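The Trouble with Steteneo

By the time Feng-yi Chiang got her shoes off, the arm had been squeezing for 9 minutes, and it had stopped answering to its name.

Its name was Steteneo, which had been printed on the box and which she had never managed to shorten into anything friendlier. It had come to live with her in March, after her hip, and for the most part they had rubbed along nicely. It picked things up off the floor. It put them down again somewhere sensible, or at least somewhere. On its good days it could bring her a library book without creasing the jacket, and she had gotten into the habit of thanking it, the way you thank a bus driver.

But on Sunday it picked up something pink and would not let go.

She said release. She said open. She said please, and then she said a word her mother would have minded. The fingers stayed where they were, and from the shoulder came a thin whine, like a mosquito that has found the bedroom. So she called the Visis people, and after a good deal of piano music she got a young man named Lo who sounded as if he had been eating toast.

"Is anybody's hand near it?" he asked, quite sharply for someone with his mouth full.

"Mine was going to be," said Feng-yi.

"Please don't. When they lose the feeling in the grip they think they haven't got hold yet, so they keep trying. We had 6 of them do it last week." She heard him put the toast down. "Can you see what it sees, on your tablet?"

She could, once she had found her glasses. It was an odd thing to look at her own living room that way, all tipped over as though the house had gone to sea, with the television sliding off one way and the armchair the other. She had been meaning to do something about those cables on the floor. She held the tablet out at arm's length, then brought it close, and then she pressed the button Lo told her to press, so that he could have the picture too.
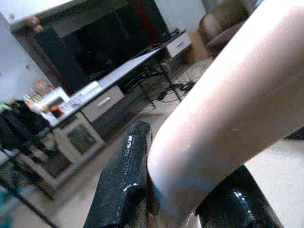 What Steteneo saw, Sunday afternoon.

"Okay," said Lo, after a while. "And what am I looking at? The pink thing."

"I was hoping you'd tell me," she said.

He laughed, and she found that she was laughing too, though her knees were not quite steady. Then he had her walk the long way around, well out of reach, to the switch on the wall, and stand there with her thumb on it until he had finished counting down from ten - slowly, because he was reading the rest of the page while he did it.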